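Chapter 5
What a Safety Rule Covers, and What It Leaves Out

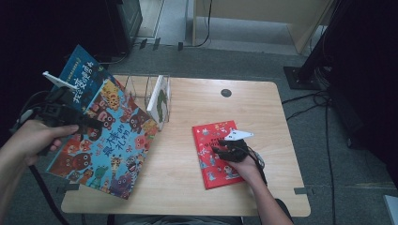
Text by the editorial group, Velgate Handbook of Automation Practice

Most rules for working near grippers were written with a fence in mind. The machine stood on one side, the worker on the other, and a standard could say how far apart they had to be. A gripper held in a person's hand over a table of picture books fits that plan badly. Where would the fence go?

Writers of site rules tend to answer by adding pages. The Jinix site code, which we use throughout this chapter, has 124 clauses. Only 5 of them deal with hand-held tools, and one of those says that cables must be "managed." Managed how, and by whom? A cable lying across carpet is a trip hazard under any name, and a clause that can be met by signing a form has not moved it.

We are just as wary of scores. Leemans, a parts plant, gave itself 100 out of 100 on its May audit. The auditors had read the paperwork and had not watched a single shift — a fact stated on the last page of their own report.

None of this means that standards are useless. Some clauses are plain, can be checked by eye, and deserve to be kept. The first section takes the Comer checklist line by line and asks of each entry what a person at the table would have to do differently if it were enforced.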